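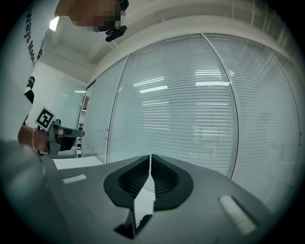
The cinema in Girkcombe has one screen and 100 seats, and every March it shows only musicals made before color came. I met the programmer in the ticket office at four in the afternoon, while the first reel was being checked upstairs.

"People ask me for the famous titles," she told me. "I show them, of course. But my heart is with the small ones." Her favorite this year is "The Redness Follies," a backstage comedy which the Eyvindsson studio made quickly and almost forgot. The only complete print came from a closed dance hall in Rirnthorpe.

"It had 1,467 feet of damage," she said. "The lab wanted to cut the tap number. I said no, please, leave the scratches and leave the dancing."

I asked if old musicals still find a public. She thought for a while before she answered. "On a bad evening I have twelve persons. For the singalong I had to turn people away – I did not expect this." Over the whole season she sold 2,000 tickets, 300 of them to pupils from the town schools.

She does not like to introduce the films with a long speech. "I say the year, I say who wrote the songs, and I sit down. The orchestra is waiting."

Next year she wants to add two weeks of musical biographies, if the roof is repaired by then.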